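Boards > Workshop & Bench > Arms and Grippers > Kits and Add-ons

Is the Zenanine kitchen task kit worth it for a small training room?

Nicanor Tovar

I look after the automation room at Grarnadwood, a night school where grown adults pay to learn things their kids would pick up in a weekend. We have one arm, a two-finger gripper and a budget that would embarrass a lemonade stand. I've been asked to find something for the arm to do besides stacking blocks, as we have now stacked all the blocks.

The Zenanine kit keeps coming up. As I understand it you get the task files, a layout sheet, a set of practice lessons and a year of support, and you buy the toaster yourself. The price for schools is 122 a month, which the sales page describes as "less than a coffee a day." I don't know where they drink coffee.

Has anybody run it for more than one afternoon? I want to know how long setup takes, how fussy it is about which toaster you use, and whether a class of beginners can get through a lesson without me standing there the whole time. We meet Wednesday evenings and I'd like to be home by ten.

Fares Mahasneh

We've had it since October, so I'll go in order.

Setup. The layout sheet is good and you should follow it even when it looks silly. The first lesson wants the toaster on one side, the arm beside it and a clear stretch of board for the gripper to practice over. We ignored the sheet the first time and spent the evening driving the wrist into our own wiring.
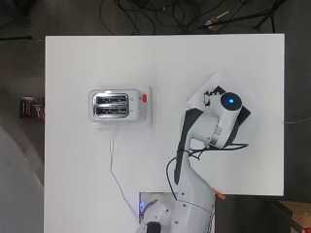
Silver two-slot on the left of the board, arm on the right.

Budget 35 minutes for a first setup with two people. I've got it down to less, but I also no longer read the instructions, so don't copy me. Run the toaster cord well away from where the arm swings. The kit says this on page 7, in small type, after you've already laid everything out.

Fussiness. It cares about slot direction more than anything else. Turn the toaster a quarter turn and you have to teach the approach again, and the "quick re-teach" is quick the way a quick word with your boss is quick. Color and finish never bothered ours. Height does. If you raise the toaster on a box, measure the box, type the number in, and then use that same box forever. Write TOASTER BOX on the bottom of it or somebody will recycle it.

Beginners. Lessons one through four, yes, they can manage alone. Lesson five is picking the bread out, and you'll want to be in the room. Bread isn't a uniform product. The gripper force that lifts a stale slice nicely will put two dents in a fresh one. We buy the cheapest loaf in the store and leave it open overnight, and I've stopped explaining this at the checkout.

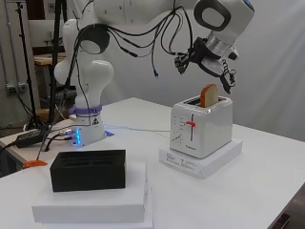

The other thing about lesson five is that it assumes the slice is standing straight in the slot. A slice that leans even a little gives you a grab at one corner, and then you've got a corner. You can fix it by coming in slower and widening the fingers before the last bit of travel. Support told me that on the second email. The first email thanked me for my interest in toast.

Would I pay for it again? For a class, yes. The lesson notes save me a Sunday a month. If it were only me and the arm, I'd write my own – the actual motion files aren't anything special, and you can't export them if you cancel. Ask about that before you sign. I did not.

One more: tie up your cables at the wrist before lesson three. Leave enough slack for the full turn and no more.

Ximeng Cai

Fares covered most of it. I only did the trial, which gets you the first two lessons and a great many emails.

I'd look at the Nurkomari pack too. It's a one-time price of 61, no support to speak of, and the manual reads like it was translated by the toaster. But the files are yours, and you can change the approach height in one place instead of hunting through nine screens. If you already know your arm, that may be enough. If your students are going to be alone with it, get the one with the support line.

Don't let them sell you the extra fingers. The regular ones were fine on bread.

Markos Kontogiannis

we just use a sandwich made of foam. never had a problem. doesn't toast though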